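Open Day at Cavia

Mervyn Nuttall signed the visitor sheet at the front desk and was given badge 73.

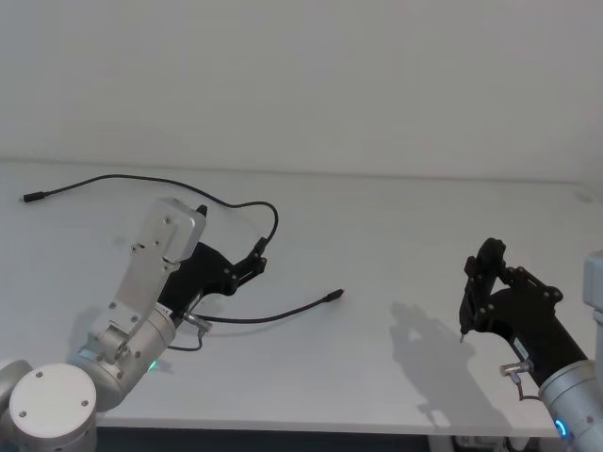 He had written the acceptance spec himself, in April, and had never seen the cell run. It called for 8 seconds per cable, plug to plug, no contact with the operator. Indoreck had bid on it twice. Cavia had bid once, lower, and sent a calendar invite.

"Cycle 1,719," said the engineer, whose name tag read Ghiță. "Since the last fault."

"What was the fault?"

"Slack. The left side let go before the right side had it."

Nuttall wrote down slack. A woman from Rimidano asked whether the arms talked to each other. Ghiță said they shared a clock. She asked whether that was the same thing, and he said it was cheaper.

They ran it 3 times for the visitors. On the second run the handover stalled and the controller waited out its full timeout before it tried again. Ghiță kept his hand near the stop button and did not press it.

"It will log that as a pass," he said.

"Should it?"

"Your document says completed. It does not say promptly."

Nuttall found the clause. He had typed it on a train — page four, second paragraph. He borrowed a pen and put a line under it.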